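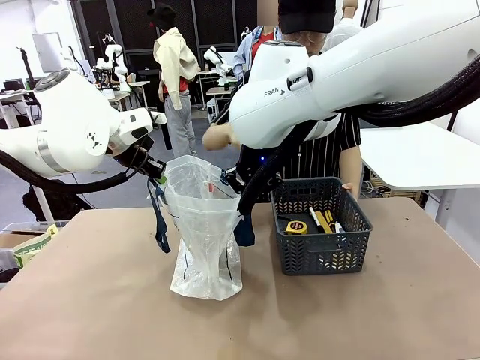 Bustdale Visitor Guide
Progress report to the Fendonum Fund
5 September 2019

Period covered

This report covers the work done since our last report in April. It follows the headings in the grant agreement, except that translation and printing are taken together, as the same contractor now handles both.

Background

The grant pays for a printed and online guide to everyday life in Bustdale for people who are staying longer than a weekend. The town already has a map and a list of places to eat. It did not have anything that explained how the buses work, why most shops on the east side shut in the early afternoon, or what to do about trash when you are renting a room for a month. Those are the questions the front desk at the visitor office gets most, and they are the ones the guide is meant to answer.

Work completed

The text is finished in English. It has 49 entries, grouped by where a visitor is likely to be when the question comes up: on the bus, at the market, in a rented room, at a meal in someone's home, on the river path. We had first arranged the entries by alphabet and changed this after trying the draft at the front desk. People could not find the entry on bus transfers because they did not know the local word for one.

The longest entry is on the Darell ferry. Visitors tend to stand in line at the ticket window, but the window only sells season passes. Single fares are paid on board, in coins, after the boat has left. The crew asked us to add that bicycles go on last and come off first, and that passengers should stay off the ramp until the chain is down. Both points are in.

The Harju section took more time than planned. Harju is the older neighborhood above the market, and many of its customs are not followed elsewhere in town. Shoes come off at the door in most houses there, including the small guesthouses, and guests are expected to greet the whole table before sitting. Residents who read the first draft felt it made them sound stricter than they are. We rewrote it with their comments in hand. The new version says what people usually do and leaves out the word "must" except where a fine applies, as with parking on the steps.

The online version went up in test form over the summer. It had 3,473 visits up to the end of the reporting period. The most read page is the one on buses, followed by trash and recycling. The page on tipping was read often but also drew the most complaints, mainly that it gave a range and not a figure. We have left the range in place. Practice does differ between the market stalls and the restaurants by the river, and a single figure would be wrong in one of them.

Changes to the plan

We dropped the audio version of the river walk. The recordings made in April picked up too much traffic noise from the bridge, and making them again would have used money set aside for printing. The walk is included as text with a sketch map. We told the fund's office about this when the decision was made and have their agreement on file.

We also moved the section on local holidays out of the printed guide. Several of the dates change from year to year and the printed copy would soon be out of date. The section is online only, and the printed guide gives the web address on the inside cover.

Translation and printing

The guide is being translated into 2 languages, Spanish and German. The Spanish text has been delivered and is being checked. The German text is late. The translator sent back a list of questions on the food entries, some of which showed that our English was not clear. "Supper plate," for example, means a cold plate ordered at the counter in Bustdale and does not mean an evening meal. We have corrected the English and sent the answers back.

The print order is for over 3,000 copies across all languages. We will not release it until the German text is final, as splitting the order would raise the unit price. The paper has been changed to an uncoated stock so that people can write on it. The page size is the same as before and fits the racks at the bus station.

Spending

Spending is within the approved budget. Writing and editing went over its line because of the second Harju draft, and this was covered by the money released from the audio work. Travel costs were low. The printing line has not been touched. A full statement with receipts is attached separately.

Problems and risks

The main risk is the bus timetable. The operator has said that routes on the west side may change this winter but has not said which ones. We have taken route numbers out of the general text and kept them on one page at the back, which can be replaced with a loose sheet if needed.

A smaller problem is storage. The visitor office has little room for boxes, and the library can take only part of the order. We have asked the ferry company about using the waiting room cupboard on the Darell side and are waiting for a reply.

Next steps

Check the Spanish text and return it to the contractor.
Receive and check the German text.
Confirm storage before the print order is released.
Fix the search box on the online version, which does not find words with a hyphen.
Deliver the first boxes to the bus station, the ferry landing and the guesthouses in Harju that have asked for them.

We request no change to the end date of the grant. The final report will include the distribution list and a short summary of comments received at the front desk.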